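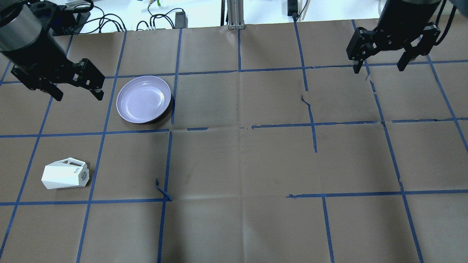

Chapter 6
Tickets, Boxes, and Booths: How Americans Voted Before 1900

A voter in the middle of the nineteenth century did not usually receive a ballot from the government. He brought one with him. In most states it was a slip of paper printed by a party or by a newspaper friendly to one, listing that party's candidates for every office from president down to county coroner. The slip was called a ticket. The voter took it from a party worker near the polling place, walked to the window or the table, and handed it to the election officers, who put it in the box.

This chapter follows the ticket from the print shop to the count, and then looks at the reform that replaced it. Chapter 5 dealt with the campaign itself: the parades, the banners, the songs, and the portraits. We now turn to election day, when all of that activity had to be changed into votes.

Voting by voice

The ticket was itself a replacement for something older. In several colonies, and later in several states, men voted out loud. A voter came before the officers, gave his name, and stated his choices, which a clerk wrote down in a poll book. Anyone standing nearby could hear him. Kentucky kept voice voting for many of its elections until late in the century, long after most other states had moved to paper.

Poll books are useful to historians for the same reason they troubled reformers. They tell us how each man voted. With a poll book and a tax list from the same county, a student can compare the votes of landowners and tenants, or of old families and new arrivals. Once paper took over, that kind of record mostly disappears.

The Fendside tickets

Much of this chapter draws on one small body of material, the Tkachenko Collection of election printing from Fendside and the neighboring township of Cluddale. It holds 72 tickets, a printer's account book, and a bundle of letters between local party men. Fendside was a river town with two newspapers, one for each major party, and each paper had its own job press. Cluddale had no newspaper and bought its tickets from Fendside.

The tickets are narrow, most of them no more than 2 inches wide, and they were meant to be recognized. One party used a heavy eagle at the top. The other printed on tinted stock for several elections and then went back to white. A man carrying a tinted ticket across an open square had told the whole square how he meant to vote, and the letters make it plain that the party men understood this. One of them asks the printer for "the strong color again, as we had it in the fall, so that we may see our people up to the window."

The account book shows what the work meant to a country printer. In an ordinary year, ticket printing brought in 15 percent of the shop's income, nearly all of it in the weeks before the election. The party was often slow to pay. An entry from February complains of a bill still open from the previous presidential contest.

Splitting the ticket

A voter who disliked one name on his ticket could cross it out and write in another. He could also use a paster, a gummed strip with a candidate's name on it, placed over the printed one. Printers made it harder by setting the names close together in small type and filling the margins with ornament. Pasters appear on more than 70 percent of the tickets in the collection from one hard-fought race for sheriff, although the same voters left the top of the ticket alone.

Parties also watched for false tickets. These carried the heading and emblem of one party but had a rival's name slipped in for a single office. A voter who did not read his ticket line by line, or who could not read, might never notice.

The move to the official ballot

Beginning in 1888, states adopted what was called the Australian ballot. It was printed at public expense, listed the candidates of all parties, was given out only at the polls, and was marked in private. Massachusetts adopted it statewide in 1888, and within a few years most of the country had followed.

Supporters said it would end bribery, and it did make a bought vote difficult to check. It also had other effects. A printed list of candidates had to be read, and in parts of the South it was used along with poll taxes and literacy tests to keep Black men and many poor white men from voting. Small parties found that the state could now decide who appeared on the ballot.

Key terms
ticket
poll book
voice voting
paster
split ticket
Australian ballot

Sources for this chapter

Document 6.1 Letter on ticket color, Tkachenko Collection
Document 6.2 Pages from the Fendside printer's account book
Document 6.3 Cluddale township ticket with paster for sheriff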